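Wrist camera on a bench arm, losing narrow boxes on approach
Home and Shared Shop Builds – 5 replies

gular_bench
The arm at our shared shop runs a two-finger parallel gripper with a small camera on the wrist. Square boxes are fine. Long narrow ones lying at an angle are the problem. Out of 30 tries last night I got 11 clean picks. On most of the misses the fingers came down with the wrong rotation and pushed the box.

Lighting is one overhead panel. Detection is plain color threshold plus a fitted rectangle, nothing trained. View from the wrist before it goes down:

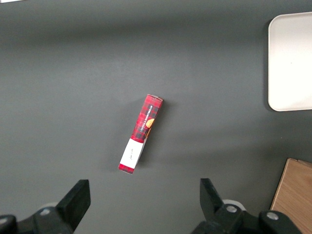 Wrist view, shortbread box on the gray top, jaws open

Angle comes from the long side of the fitted rectangle.

nanitz
Your threshold is probably splitting the box. The plaid is red and black and the label panel near the low end is white. If you key on red you lose the panel and the center moves up toward the top end. The black lines won't help either.

clitdale_shop
I'd look at the shadow first. It runs down the left side of the box, and on a dark gray table the black in the plaid is close to the same value. Add a second light on that side before you touch the code.

nanitz
Don't agree. The shadow is soft. A light might move the edge a little, but it won't put the white panel back in the mask.

gular_bench
Tried both. Second light alone: no real change. Then I masked out the table color and kept everything else, so the panel stays in. 20 clean out of 30. The tray and the board were getting picked up too, so I drop any blob that touches the image border.

clitdale_shop
Fair enough on the light. Careful with the border rule though – a box near the side will get thrown out the same way.

gular_bench
Yes, it did that on 2 of the misses. For now I back the arm off and look again from higher up. Will post the script once I clean it up.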